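Teaching by hand: an interview with the Wilau household handling group

Wed 5 February

The Wilau group studies how machines might learn to handle cloth in the home. Its current project, Trorkik, is concerned with beds: the straightening of sheets and the moving of clothes and covers that lie on them. The institute's newsletter spoke to the project lead at the Panham workroom about the method and its first results.

The project does not begin with a robot. People carry out the task themselves, using grippers held in the hand, each with a camera fixed to it. The recordings are then used to train a control program, which is later run on a pair of robot arms.

"We were spending most of our time steering arms from a distance," the project lead said. "It was slow and the movements were poor. A person with a gripper in each hand works at something close to a natural pace, and the camera sees what the robot's camera will see later on."

Cloth was chosen with some care. A cup keeps its shape when it is lifted, whereas a garment takes a new shape each time it is touched, and the program cannot rely on a fixed model of it. The lead described the bed as "a large, soft table that also moves", and said that the wrinkles in a sheet had caused more errors in early trials than the garments themselves.

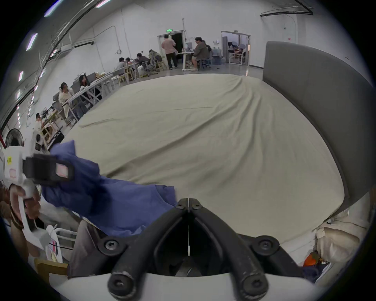 Two hand-held grippers at the bed, one of them holding a dark blue cloth.

The group has so far gathered 1,000 recordings, of which 473 were kept for training. The rest were set aside, most often where the cloth had gone out of view or where the position of the gripper could not be worked out from the video.

Asked whether so high a rate of loss was a concern, the lead said that it had been expected. "We could have kept more. We trained one version on everything and one on the smaller set, and the smaller set gave the steadier grasp. I would not claim that this holds for every task. It held for ours."

The recordings are made in a shared room while other staff carry on with their work. According to the lead, this was a deliberate choice.

"If you put up a screen behind the bed, the program learns the screen," the lead said. "People walk past, the light changes, somebody moves a chair. We want all of that in the recordings."
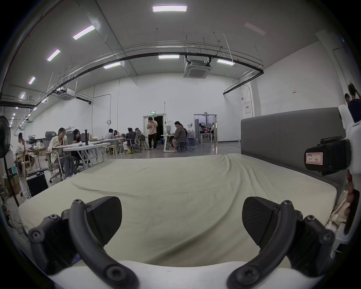

The shape of the fingers took longer to settle than the group had planned. Earlier versions closed well on thick fabric but let thin sheets slip, and the design was changed 19 times before the present set of recordings was begun in September. The lead noted that any change to the fingers must be made on the robot as well - otherwise the recordings lose much of their value.

Results on the arms remain mixed. Picking up a single garment is now dependable. Pulling a sheet flat is less so, and the program will at times let go of a corner too early and start again from the same place.

"It repeats itself," the lead said. "A person would walk to the other side of the bed. Our arms cannot do that, and we have not yet found a good way of showing them what to do instead."

The next stage will be carried out with Araújo, the project's partner, which will make its own recordings on beds of other sizes. The two sets will first be trained on separately and then together. The group intends to publish the finger design with the results.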